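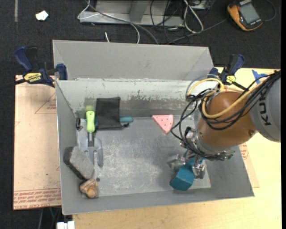
The Return of the Paper Manual

November 14, 2021

My new dishwasher came with a card. On the card was a square code, and under the code were the words "Scan to get started." I had been under the impression that I would get started by putting dishes in it.

The code led to a page that wanted my email address. The email led to an app. The app wanted to know where I was, which I thought was forward of it, and then offered me a video in which a pair of hands loaded plates to ukulele music. The question I had, which was what the blinking light in the shape of a snowflake meant, was not covered. It's the rinse aid, by the way. I learned this from a stranger on a forum who had asked in 2016 and come back a week later to answer himself.

I would like to speak up for the paper manual. I mean the stapled kind, with a line drawing on the front and a page of warnings telling you to keep the appliance out of the bathtub. Somewhere in the last decade manufacturers decided we didn't want these, and I don't remember being asked.

The usual defense is trees. I like trees. But the same dishwasher arrived in enough cardboard to house a family of four, with foam corners, plastic straps and a bag of little gel packets. Nowhere in that pile could they find room for 16 sheets of cheap paper. I've also noticed that the warranty terms, which protect the company, still come printed.

The other defense is that nobody reads them. True enough. I have never read a manual in the way I would read a novel, and neither have you. A manual is like a fire extinguisher. You put it in the kitchen drawer under the takeout menus and forget it for six years, and then one night there is water on the floor and you want it very much. At that moment you don't want to hear that the app needs an update.

My mother kept hers in an accordion file, which I now have. There are 61 of them in there, and I can account for maybe nine of the machines. The best is for a Boonyarit rice cooker, bought sometime before I was born and still working on my counter. The English in it is a bit wobbly ("Do not surprise the lid") but every part is drawn and numbered, and there's a table at the back headed Troubles. I've used that table twice. It listed my trouble both times. I have a phone that cost thirty times as much as that rice cooker and its idea of help is to ask me whether the article was helpful.

Compare my Pidach thermostat, purchased three years ago. The full manual exists online, all 116 pages, of which four are in English and one is about my model. The link on the box is dead. Pidach redesigned its website and the manuals went wherever manuals go. A support person told me, very kindly, that my unit was a "legacy product." It's three! I own cheese older than that. (I should throw out the cheese.)

What bothers me most is who ends up holding the information. When it was a booklet, it belonged to whoever had the thing. You sold the house and left the booklets in a drawer for the next people, and it was one of the few decent acts left in real estate. Now the instructions live with the company, and you visit them by permission, for as long as the company feels like paying for the server. My furnace is a Cernlow. Its sticker says it should last until 2044, and I believe the furnace. I would not put a nickel on the web page.

I know there are worse problems. I know, too, that a searchable file beats flipping through an index when you're healthy, rested and have both hands free. Fine. Put it online as well. I'm asking for both, and I'm willing to pay. Geltside, who make my lawn mower, will mail you a printed manual for six dollars, and it comes in a plain envelope as if it were something to be ashamed of. I've bought two. One is for the shed and one is for the accordion file.

The dishwasher's manual I printed myself at the library, at ten cents a page, and stapled in the corner. The snowflake is on page 12. I've circled it for the next people.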